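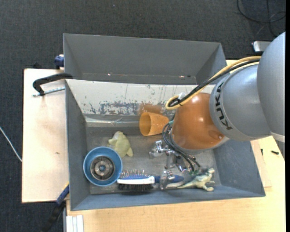 The town of Dremine has 2800 people and, until last March, it had no place to buy a used washing machine belt. Now it has a shop that sells almost nothing else but parts: belts, pump filters, oven knobs, vacuum hoses, the small plastic catches that hold refrigerator shelves in place. The shop is called Roler, and it pays its own rent.

Krisztina Kelemen opened it after 16 years of repairing appliances in other people's kitchens. She kept running into the same problem. The customer had a good machine with one bad part, the maker had stopped selling the part, and the machine went to the dump. At the dump there would be several more of the same model, each broken in a different way.

"I used to drive over there on my lunch hour and take what I needed," she says. "They let me for a while. Then they got a new fence."

What she has now is an agreement with the county transfer station. Twice a week a truck brings her the appliances that residents have dropped off. She and her one full-time employee, Jhair Flores, take them apart, test what can be tested and put the rest out for the scrap buyer. In the first year they handled 705 machines. Parts from 658 of them ended up on the shelves.

The scrap money matters more than the customers might guess. Copper wire and motors cover most of the electric bill. Steel pays very little, and the price moves around enough that Flores checks it every morning before he decides what to load.

Flores came to the job from a tire shop. He learned washers first, then dryers, and is now working his way through dishwashers, which he dislikes. "Everything is under everything else," he says. "You want the pump, you have to take out the whole world."

Finding a part is the easy half of the business. Knowing what it fits is harder. The same door latch may be sold under four or five numbers, depending on the year and the name on the front of the machine. Kelemen keeps the matches in a spreadsheet she started on her kitchen laptop. She has thought about selling access to it and has decided against it for now – she still finds mistakes in it.

We use cookies to improve your reading experience. By continuing to browse this site you agree to our cookie policy. Accept | Manage settings

Prices are simple. Most small parts are under ten dollars, and a tested motor is 40. There is a 30-day return, and people do use it, mostly when they have guessed wrong about what was broken. Kelemen will talk a customer through a repair at the counter, but she no longer goes out on calls.

Two other towns have asked how it works. Nyitrai, an hour north, has a vacant hardware store and a council member who wants it filled. Kelemen drove up to look at it and thought the building was too big. Her own shop had been a shoe store, and she still uses the old shelving along the back wall for timers and control boards.

The boards are her next problem. Newer machines fail there more often than anywhere else, and a used board is a gamble. She sends the bad ones to Duruteck, a two-person repair bench that charges by the board, and it takes them three weeks. She would like to have Flores trained to do it in the shop. The course costs $400 and the travel costs more.

Until then the waiting list for boards is kept on paper, taped up beside the register. Customers cross off their own names when they come in.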